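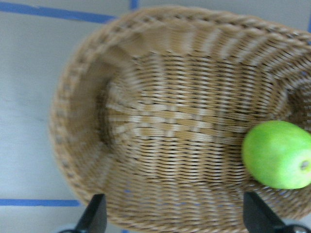

Raimonds Mets wrote in to ask whether wicker can be washed at all, as he had always been told that water ruins it. A short wash does no harm. Soaking is what causes trouble, and so is drying too close to a heater.

## Dust first

Take the basket outside and knock it upside down against your palm. Go over the weave with a dry paintbrush, working along the strands and then across them. A vacuum with the brush attachment gets what's left in the corners of the base.

## Washing

- Mix a teaspoon of dish soap into a bucket of lukewarm water.
- Wring out a cloth until it stops dripping.
- Wipe the inside, then the outside, then the rim. Braided rims hold the most grime, so use an old toothbrush there.
- Wipe again with plain water.
- Keep the whole job under 20 minutes.

Painted or varnished baskets get a damp cloth only.

## Drying

Stand it on its side in the shade with air moving past it. Turn it over at midday. In June mine are ready by evening; in winter I give them two nights in the hallway. Don't put anything in a basket that still feels cool to the touch.

## Musty smell

Put 5 tablespoons of baking soda in a shallow dish, set it inside, and tie the basket up in a trash bag overnight. If there are gray spots, wipe them with white vinegar and let the basket dry again before you store it.

## Loose ends and creaks

Dampen a loose strand with a wet rag for 5 minutes, tuck it back under its neighbor with a blunt knitting needle, and put a dot of wood glue under it. Clip with a clothespin until set. Snip off broken tips at an angle.

Old baskets that creak when lifted are usually too dry. Mist them lightly twice a year and keep them off radiators.

Next page: cane chair seats, by Noémie Guillot.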